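Review: Eretti sorting cell, eight months in
Posted 21 May 2020 by Keyvan Asadi

We make wooden shape blocks for preschools and toy stores. Stars, hearts, cubes, cylinders, prisms, all painted in four colors. For years the last step before packing was a long bench where people picked through mixed bins and made up sets by hand. In September we put an Eretti sorting cell at the end of that bench. I run the finishing room at our Griltitcombe shop and this is what I can report.

What you get

The package is an arm, a mount, a perforated work table in sections, and the Yagi software that tells the arm what to pick. You supply your own work surface. We bolted a planked wooden board to the table, as the blocks slid too much on the bare table. The arm came with a two-finger gripper and a thin tube tool, and we use the tube for almost everything. It fits between blocks that are lying close together, and the two-finger gripper often bumped the neighbors.

Setup

The manual says one day. It took us four. Most of that went into teaching the software our colors. The two lighter ones were fine by the first afternoon, but red under our old ceiling lights kept reading as two different colors. We changed the lights. If you are buying one, price that in.

Day to day

The cell makes up 570 sets on a normal shift. It is slower per block than a good person at the bench, but it keeps the same pace after lunch. Shapes standing upright are easy for it. A heart pushed up against a cylinder is harder, and it will sometimes leave the pair alone and raise a flag on the screen for someone to separate them.
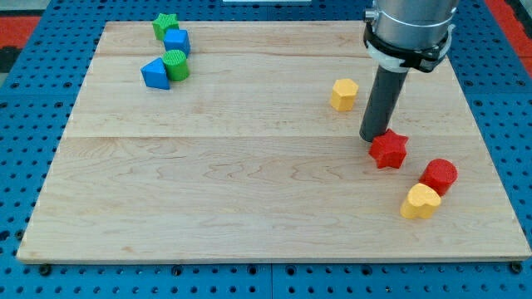

The bench used to be three people for the whole shift. Now it is one, and the other two moved to sanding and paint inspection, where we were always behind. Nobody lost hours. I want to be fair about how that went, though. Fedir Vasylenko had sorted blocks here longer than I have been in the building, and he did not ask to be moved. He liked the bench because you could talk while you worked. Paint inspection is quieter and you do it alone under a lamp. His wrists are better and he says he would still go back.

The person who stays with the cell has a different job too. There is less handling and more watching, and the watching is tiring in its own way. We started with full shifts on the cell and dropped that after two weeks. People now trade places at the break. I would plan on that from the start.

Pay was the other question. Clearing flags and swapping tools is skilled work, and we raised the rate for anyone trained on it. Training takes four shifts.

Problems

The clamp that holds the tool needs checking every morning. The error messages are short and not much help. Support, which goes through Grirkotance, answers the phone but reads from the same manual we have.

Would I buy it again

Yes, for sorting. I would not put it on packing, where the boxes change every week. Shops making fewer than 1000 sets a week should probably keep the bench.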